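Units Readings Seminar plan Written work Contact

Course materials > Everyday Organisation > Unit 4 > Handout: Where things are kept

Unit 4. Where things are kept: habit, place and memory at home and at work

This handout follows the second lecture of the unit. It does not replace the lecture, and some of the points I made on the board are missing. Please read it before the seminar and bring your own notes with you.

We finished last time with the question why people lose the same objects again and again. In Follance, the small town where Roald Hellström did his interviews, people were asked what they had looked for during the past week. The answers were keys, glasses, the telephone, a letter that had to be paid. All of them are things which are used every day. A person can tell you very well where the Christmas dishes are, although she has not touched them since winter, but she must search for the thing she held in her hand this morning.

Hellström explains it in this way. An object that is used seldom has only one place. An object that is used often has many places, and each of them is a little bit correct. The key was on the table, and in the coat, and beside the bread. Memory keeps all these pictures and does not label them well by date. So when we search, we are really choosing between several true memories, and the newest is not always the strongest. 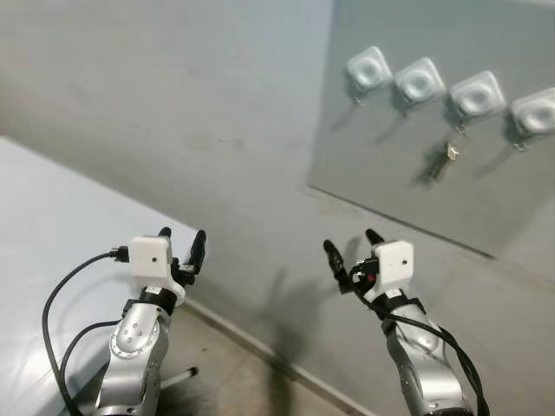
4.1 Fixed places

A fixed place is a place which has been given to an object and which the object comes back to after each use. The hook is the oldest kind and still the most common one. A row of hooks by the door asks very little of the user: one movement of the arm, no lid, no drawer to open. Compare this with a box in a cupboard. The box looks tidier, but it needs four or five movements, and when a person comes home with both hands full she will not make them.

In the course we use the word "cost" for these movements. Please do not confuse it with money. When I write that a place has a high cost, I mean that it is troublesome to reach or to put something back in.

There are two costs to consider and students often mix them up in their papers:

The cost of taking out. We accept this one easily, as we want the object and are ready to work for it.

The cost of putting back. We accept this one badly. The work is finished, our thoughts are already somewhere else, and the object stays where the hand was.

Torbjørn Skjelbred has argued that a good fixed place should be planned from the second cost only. I find this too strong. In a workshop with dangerous tools, for example, one may wish that taking out is slow. But for the ordinary home I believe he is right, and his paper on the shared kitchens in Haugen is worth your time, also for the drawings.

4.2 Shared places

A fixed place for one person is a habit. A fixed place for several people is an agreement, and agreements must be learned by each new person who arrives. Here the height becomes important, and the light, and whether one can see from the door that something is missing. An empty hook tells that the object is out. A closed drawer tells nothing.

The Dresik study, which we will read in June, followed an office where 127 persons used the same store room. The room had a written list of places on the inside of the door. Very few had read it. People learned the places by watching a colleague, and when the colleague had learned it wrongly, the wrong place went on from one to the next — after some months it was simply the place. The author, Åsmund Blomqvist, calls this "drift". You will meet the word again in Unit 6.

Note that drift is not always harmful. In the same office the scissors moved slowly from the store room to the mail table, where they were needed. The list said one thing and the practice said another, and the practice was better. Blomqvist suggests that a list should be corrected after the practice at fixed times. How often, he does not say.

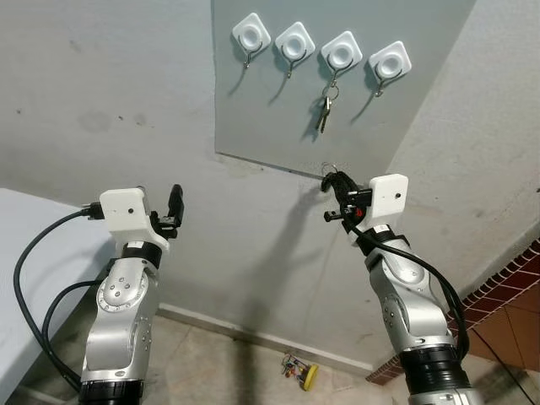 There is one more matter with shared places, and it concerns how many there should be. It is tempting to give a place to everything. Eskil Sjöberg visited a hardware store in Steltport where more than 500 small articles had their own marked position behind the counter, and the two owners found each of them without looking at the labels. This is impressive, but it rests on two people with many years in the same room. When their nephew helped during the summer he could manage only the front shelf.

For a group that changes, I would recommend to begin with few places. Choose the objects that are asked for aloud ("has anybody seen the...?") and leave the rest for later. In the exercise below you may choose nine objects at most.

4.3 A note on labels

Labels are treated properly in Unit 5. For now it is enough to know that a label helps the person who puts back more than the person who takes out. Halvard Sandberg tested this with coloured labels and with written ones, and saw little difference between them as long as the label sat on the place itself and not above it or beside it. His sample is small and he says so openly. Please say it also when you quote him.

Exercise for the seminar

Choose a room that you share with at least one other person. Make a plain drawing of it on one sheet.

Mark the fixed places you know of. Then ask the other person to do the same on a new sheet, without seeing yours.

Compare the two sheets. Where they differ, write down which of the places is used in practice, and for how long you think it has been so.

Pick one object with a high cost of putting back and move its place. Keep the new place until the seminar.

Write a text of 1000 words on what you found. Drawings are not counted in the length. If you live alone you can use your workplace or the home of a relative, but ask for permission first.

Questions about the exercise can be sent to me until the evening before. Hellström's interviews are kept in the reading folder for Unit 4 — please use the second version, as the page numbers in the first one are wrong.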